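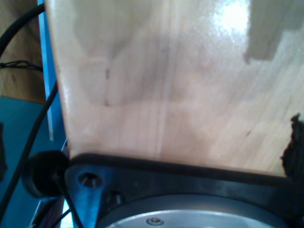
Week 8: Rules for the wrist end of the arm

Okay, this week is all about the flange and whatever lives near it. I went through the shop rules we inherited from the Mosido course and kept the ones I'd really fight for.

Fasteners first. Look at every screw and bolt you can see on the flange before you power up, including the ones down in recessed holes (bring a flashlight, those are easy to miss!). Use the torque in the manual for your arm, and please don't guess by feel. I did that once at Zatby and had to redo the whole mount.

Cables next. Jog the arm slowly through its full reach and watch every cable the entire way. You want slack at the far end and no loop big enough to snag. If a jacket looks worn, tag it and stop there.

Shiny panels. Lacquered wood throws glare, and glare can fool a camera, so check your view from the actual working pose and move the lamp if you have to.

Logbook. Write down the cycle count each time you open the mount. Ours said 3,668 at the last check, and I like a fresh look every 2,000.

Reading for next time: the Grasadero handout, just the part on safe speeds. Bring questions!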